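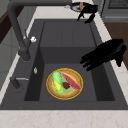
1/ Hilo sobre fregar los platos en un piso compartido. Llevo casi toda mi vida adulta viviendo con gente que no es mi familia y he visto fracasar unos cuantos sistemas. Voy a contar los que recuerdo, en orden, y al final el que tenemos ahora.

2/ Primer piso. No había sistema. Cada cual fregaba lo suyo cuando le parecía, y a cada cual le parecía en un momento distinto. Yo fregaba por la noche, uno fregaba antes de comer y el otro fregaba cuando necesitaba un vaso. Fregaba ese vaso.

3/ Con el tiempo entendí que el problema allí era el plazo. Todos limpiábamos. Lo que no compartíamos era la idea de cuánto puede esperar un plato. Para mí una hora. Para él, hasta el siguiente uso.

4/ Intentamos hablarlo una vez, de pie en la cocina, con prisa. Salió mal. Consejo que doy desde entonces: estas cosas se hablan sentados y con la cocina recogida. Si hay una olla sucia delante, se habla de la olla.

5/ Segundo piso. Hoja de turnos en la nevera. La hizo Iqra Chaudhry, que estudiaba logística y tenía muy claro cómo debía funcionar. Tres nombres, tres colores, rotación semanal. El de turno fregaba todo lo de todos.

6/ Funcionó bien hasta que dejó de funcionar. Quien no estaba de turno empezó a ensuciar más. Yo también. Si friega otro, sacas el cazo pequeño y luego el mediano, y usas un plato para tapar otro plato.

7/ Cuando te tocaba la semana, comías en la oficina para no sumar. Cuando no te tocaba, hacías lasaña. La hoja duró un invierno y acabó debajo de un imán con el menú de una pizzería.

8/ Iqra propuso una corrección que sigo viendo buena: el turno cubre lo común (ollas, sartenes, tabla, encimera) y cada uno friega su plato, su vaso y sus cubiertos. Lo probamos en marzo y mejoró bastante. Luego ella se fue a vivir a otra ciudad y volvimos a las andadas.

9/ Tercer piso. Aplicaciones. Probamos Plurker, que repartía tareas por puntos. Fregar daba 2 puntos, el baño daba 3, bajar la basura no me acuerdo. Al final de mes el que menos tenía pagaba el papel de cocina y el detergente.

10/ Lo que pasó con los puntos: discutíamos los puntos. Si una sartén con arroz pegado debía valer lo mismo que cuatro vasos. Si enjuagar y dejar en remojo contaba como fregar. Llegamos a tener una conversación de 22 mensajes sobre una cafetera.

11/ También estaba el que marcaba la tarea como hecha antes de hacerla, con la intención sincera de hacerla después. No era mala fe. Pero la aplicación decía una cosa y la cocina otra, y uno acaba creyendo a la cocina.

12/ La desinstalamos todos el mismo día sin ponernos de acuerdo. Las facturas sí las seguimos llevando con una hoja de cálculo normal, y esa parte nunca dio problemas. El dinero se reparte bien porque se puede dividir. Un fregadero no tanto.

13/ Paréntesis sobre el remojo, que es donde empiezan casi todas las discusiones. Hay cosas que lo necesitan: avena, huevo, queso gratinado, arroz. Diez o quince minutos con agua caliente y unas gotas de jabón bastan casi siempre. Para huevo, agua fría, que la caliente lo cuaja.

14/ Hay cosas que no lo necesitan y aun así se dejan en remojo por costumbre: un plato de ensalada, un vaso de leche recién terminado, una taza de té. Eso se friega en menos tiempo del que se tarda en llenarlo de agua.

15/ Y hay cosas que no se deben dejar nunca: hierro fundido, cuchillos buenos, tablas y cucharas de madera. Una tabla que pasa la noche en agua se abre. Perdí una así, y era de mi abuela.

16/ El remojo de más de una noche tiene otro nombre — es no fregar. En eso hemos estado de acuerdo en todos los pisos, aunque no siempre la misma noche.

17/ Otro punto que parece menor: los restos de comida. El plato se vacía en el cubo antes de ir al fregadero. Todo: la hoja de lechuga, la piel, el hueso de aceituna. En un piso de la calle de atrás de la estación pagamos dos veces al fontanero por no hacerlo.

18/ El fontanero nos enseñó lo que había sacado. Posos de café, grasa y algo que había sido pasta. Nos dijo que el café era lo peor con diferencia cuando se junta con aceite. Desde entonces los posos van a la basura orgánica y el aceite a una botella.

19/ La botella de aceite se lleva al punto limpio cuando se llena. Tardamos meses en llenarla. Si cocináis mucho frito, menos. Dejad escrito encima «aceite usado», con rotulador. Un compañero casi aliña con ella.

20/ Cuarto piso. Lavavajillas. Creí que se habían acabado los problemas. Lo que se acabó fue la discusión sobre quién friega y empezó la de quién vacía, que es peor, porque un lavavajillas lleno de platos limpios bloquea toda la cocina.

21/ La secuencia era siempre igual. Llega alguien con un plato sucio, abre, ve que está limpio, cierra y deja el plato en la pila. Llega el siguiente, ve un plato en la pila y deja el suyo encima. Por la noche hay una torre, y a un metro, la máquina llena de vajilla reluciente.

22/ Pusimos un imán de dos caras, limpio y sucio. Ayudó poco. Todos sabíamos ya cómo estaba por dentro. Lo que ayudó fue poner el lavado siempre a la misma hora, después de cenar, y que vaciara el primero que desayunaba.

23/ El primero que desayunaba era siempre yo. Lo acepté a cambio de no limpiar nunca el filtro. Me sigue pareciendo un trato justo. El filtro se limpia una vez al mes y no quiero saber más.

24/ Piso actual. Sin lavavajillas otra vez. Vivo con Nga Chu y con otra compañera que prefiere no salir en internet. Llevamos bastante tiempo y casi no hablamos de platos, que es la medida que uso para saber si va bien.

25/ Las reglas las escribió Nga en la parte de atrás de una caja de té y siguen pegadas en el armario. Las copio tal cual.

26/ Quien cocina para todos no friega ese día. Lo tuyo, antes de acostarte. El fregadero amanece vacío. Si no puedes, avisa, y no pasa nada.

27/ La última es la que importa. Un mensaje que dice «hoy no llego, mañana a primera hora» cambia completamente cómo se ve un plato sucio. Sin mensaje es una falta de respeto. Con mensaje es un plato.

28/ No hay multas ni puntos. Alguna vez alguien friega lo de otra sin decir nada y ya se devolverá. No lo apuntamos. Seguramente si lo apuntáramos saldría descompensado y tendríamos que hacer algo al respecto.

29/ También ayudó tener menos vajilla. Guardamos en una caja todo lo que sobraba y dejamos fuera lo justo para nosotras y un par de visitas. Con pocos platos no se puede acumular mucho. Cuando se acaban, hay que fregar para comer.

30/ Si os mudáis con gente nueva, mi recomendación es preguntar esto antes de firmar, igual que se pregunta por el ruido o por las visitas. La pregunta concreta: «si cenas a las diez, ¿cuándo friegas?». No hay respuesta mala. Hay respuestas que no combinan con la tuya.

31/ Y preguntad también por el estropajo. Cada cuánto se cambia, quién lo compra, si hay uno para la vajilla y otro para la pila. He vivido con una persona que usaba el mismo para todo, suelo incluido. Me enteré tarde.

32/ Me han preguntado por privado por el escurridor. Cualquiera que desagüe dentro de la pila. Los que llevan bandeja acaban con un dedo de agua debajo y alguien tiene que vaciarla, y ya tenemos otra tarea que repartir.

33/ Sobre guantes: sí. Durante años dije que no y tenía las manos fatales todo el invierno. Talla justa, forro de algodón, y se cuelgan boca abajo para que sequen por dentro. Cada una los suyos.

34/ Lo dejo aquí, que me toca cocinar. Si en vuestro piso tenéis un sistema que lleve más de un año en pie, contadlo en respuestas, sobre todo si sois más de cuatro. No he vivido nunca con tanta gente y no sé cómo se hace.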